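Does folding your clothes really save space?

Grown-ups say it all the time. "Fold it, don't stuff it, and it'll all fit." But is that true, or is it one of those things people repeat until everybody believes it? Let's be a bit suspicious and look at it properly.

Start with a question. When you fold a T-shirt, does any of the T-shirt go away? Of course not. There is just as much cotton as there was before. So if someone tells you folding makes clothes smaller, raise an eyebrow. The cloth stays the same size. What changes is the air.

A scrunched-up jumper is full of little pockets of air. They hide in the creases and inside the sleeves. When you lay the jumper flat and smooth it with your hands, much of that air gets pushed out. Fold it neatly and there isn't much room for the air to get back in.

What about long sleeves?

Sleeves are where most folding goes wrong. They stick out at the sides, they flop, and if you ignore them they end up in a lump in the middle. That's why it helps to start on something big and flat, like a bed.
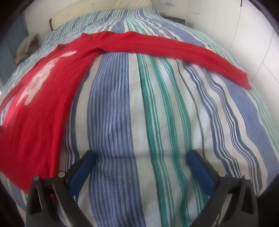 A red long-sleeved shirt laid out on a striped bedspread. Look how far one sleeve reaches across the bed!

Now try it with a top of your own. Spread it out and smooth it down. Fold one sleeve across the body, then bend it so the cuff points towards the hem. Do the same with the other sleeve. Fold in the sides, and last of all bring the bottom up to the neck. You should have a rectangle. If you have something more like a pancake that's been sat on, open it up and have another go.

Is rolling better?

Plenty of people swear by rolling. The travel shop Nirkomon even has a poster saying rolled clothes take up "50% less room". Less room than what, though? Than clothes thrown in a heap? Than folded ones? The poster doesn't say, and a number like that isn't much use until you know what it is being compared with.

Anneliese Seidel, who teaches at Welton, let her class test it in May. They used the same 5 tops each time and the same shoebox. Heaped up, the tops wouldn't let the lid close. Folded, they fitted. Rolled, they fitted too — and the children couldn't agree which way left more space. One shoebox doesn't settle the matter, but it's better evidence than a poster.

Test it yourself

You need a box with a lid and a few tops. Ask before you borrow anyone else's! Put the tops in scrunched, then folded, then rolled. Don't press harder on one turn than another, or it isn't a fair test. Draw what you find each time.

And if your results don't match ours? Good. Do it again and see if you get the same answer twice.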